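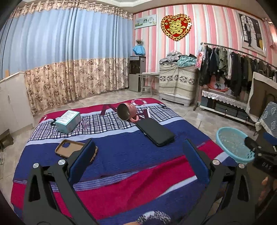 Al principio, según reconoce el personal de camareras de piso, la pregunta era siempre la misma: quién iba a decidir qué se recoge y qué se deja donde está, la persona o el equipo. Zilbridge diseñó la pinza manual Cudine a partir de esa consulta.

Cudine - Pinza de dos dedos para ordenación de habitaciones

Cudine es el útil de mano del sistema Jugah, destinado a residencias y alojamientos con servicio de habitaciones. La operaria realiza con la pinza las tareas habituales de recogida y el sistema aprende de ellas la forma de agarre adecuada para cada tipo de objeto: tazas, estuches, cajas, envases blandos.

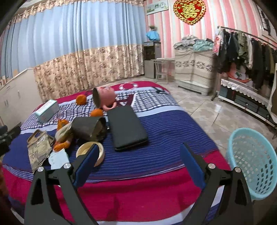 La decisión sobre los efectos personales corresponde en todo caso a la plantilla. El equipo automático interviene únicamente en las tareas que la responsable de planta haya autorizado por escrito, y puede detenerse desde cualquier puesto.

Efectos sobre la organización del trabajo

La residencia de Iltby incorporó el sistema en octubre, con 3 turnos de formación previos. Las funciones de agacharse y alcanzar el fondo de la cama pasan al equipo; la revisión final y el trato con los residentes permanecen en el puesto. El tiempo dedicado a registrar agarres se computa como jornada ordinaria - también durante el periodo de prueba.

Datos de suministro

Referencia: 3431
Peso del conjunto: 443 g
Revisión de articulaciones: cada 3000 ciclos de apertura
Almohadillas: recambio por pares
Documentación: manual de uso y ficha de prevención de riesgos

Ficha actualizada en noviembre de 2024. Los pedidos de recambios se tramitan a través del servicio técnico de Zilbridge.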